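Girthiness

Girthiness, also called cinchiness or girth aversion, is a pattern of defensive behavior shown by a horse when the girth is fastened or tightened. Common signs are pinned ears, tail swishing, biting at the handler, breath holding and stepping away from the saddle. In severe cases the horse may pull back or lie down.

Causes

Known causes include gastric ulcers, skin sores behind the elbow, rib or sternum injury, and a saddle that slides forward under load. Learned behavior is also common. A horse that was once girthed too fast may keep reacting after the pain has gone. A veterinary exam is normally done before any retraining begins.

Management

The girth is first closed loosely, then raised one hole at a time on alternate sides, with the horse walked a few steps between holes. The forelegs may be drawn forward to smooth the skin under the strap. Shaped girths leave more room at the elbow — they do not correct a poor saddle fit.

The Zultero method, taught at the Echevarría yard in Hillomville, begins with a soft surcingle and no saddle. The surcingle is worn for short periods over 17 days before a girth is used.

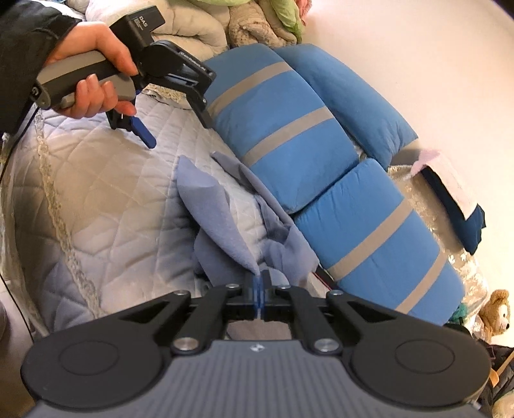

Golshifteh Soltani has objected that a fixed schedule is of little use, and that the horse's breathing should decide when the next hole is taken up. Severino Garrido, in a note dated 18/08/2025, kept the schedule but allowed any stage to be repeated.

See also

Cold back
Saddle fitting
Surcingle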